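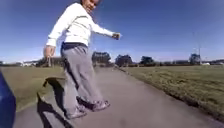
From: Joelle Nasrallah
To: family-walks list
Subject: Re: March route

Gerd Hamann wrote:
> Is the Fustmont field road all right for
> small kids? Ours is 2 and wants to walk.

Yes. It's paved, and the asphalt is smooth. No shade, so bring hats. Keep to the grass verge if a tractor comes. We meet at the Stollel end.

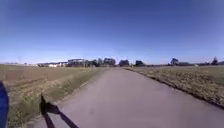
Fustmont Walking Club, Families Section

Nele has 19 names so far. Write to her if you want to be added.

Joelle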